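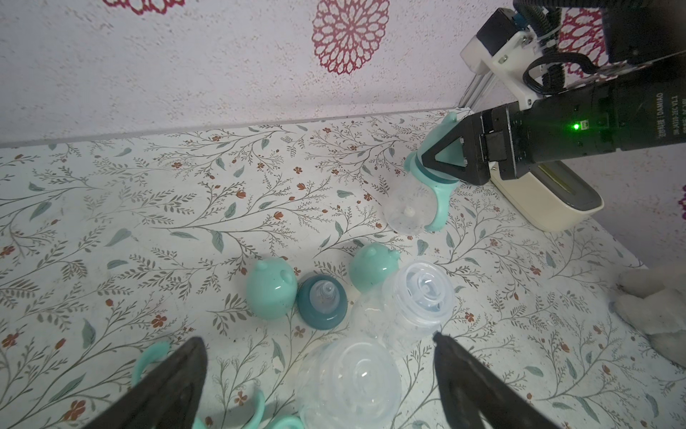

Rules for robots that share a table with people

A baby bottle has many small parts. There is the clear body, the ring, the soft nipple, the cap and the handles. Before a robot may touch such parts next to a person, there are rules to follow. Some rules are for the robot, some are for the grown-ups who build it, and some are for you.

My name is Sumaiya Nanayakkara. I work in Paltenard, in a small workshop called Giden, where we teach robot arms to do housework. Children from the school visit us every April and they ask very good questions, so I have written down the answers.

Who makes the rules?

A rule that many people agree on is called a standard. You use standards every day and you do not notice them. The plug of your lamp fits the socket because of a standard. For robots there are standards too. People who build machines, people who use them and people who study accidents sit together and write them. It takes a long time, because they argue about each word.

A standard is long and quite boring to read, I must say. So in our workshop we made a short list from it, which hangs beside the door.

Rule one: the robot must be able to stop

Every robot needs a way to be stopped fast. Often it is a big red button, and it must be where a person can reach it. We press it every morning before work, to see that it still does its job. If the robot does not stop, we switch off the power at the wall and we do not use the robot that day.

When somebody has pressed the button, the robot must not start again alone. A person has to look first and then say yes.

Rule two: slow and gentle near people

A robot arm can move much faster than your arm. When people are near, it must go slowly. It must also not squeeze too hard. The part which holds things is called a gripper. In the photo one black gripper is holding a bottle with teal handles, and two more black fingers come in from the bottom of the picture. Plastic can crack when it is pressed, and fingers are softer than plastic. So the builders set a limit for the force, and the robot may not go over it.

Rule three: show what you are doing

You can see on a person's face if she is going to move. A robot has no face, so it should give signs. Many robots have small lights. There is a green one on the black arm in the photo. But be careful! Green does not mean the same on every machine. On one it can mean "I have power" and on another "I am ready". The meaning must be written in the instruction book, and you should ask before you guess.

Rule four: think about small things

Small parts can be dangerous for babies, who put everything in the mouth. A thing for a baby must also be clean. A gripper which has picked up a screw in the morning should not pick up a nipple for a baby in the afternoon, unless it was cleaned in between. And after a robot has practised with a bottle, a grown-up must wash all the parts before any baby drinks from it.

Rule five: write it down

If something goes wrong, even a little thing, we write it in the book. My colleague Matilde Carvalho began our book and now it has 37 pages. One page says only: "Cap fell on floor. Arm too fast. Made slower." This is a good page.

And what are the rules for you?

Stay behind the line on the floor until a grown-up calls you.
Tie back long hair and leave your scarf on the hook.
Do not put your hand between the gripper fingers, also when the robot is not moving. It can be waiting.
If you see something strange, say "Stop!" loudly. We will never be angry if you were wrong.

A question from the last visit

A boy asked me: "Can the robot break a rule?" Yes, it can. A robot does not understand rules like you do. It has a program, and a program can have a mistake. For this reason we do not trust only one rule. If the slow speed fails, there is the limit for the force, and there is still the button, with a person near it who is watching.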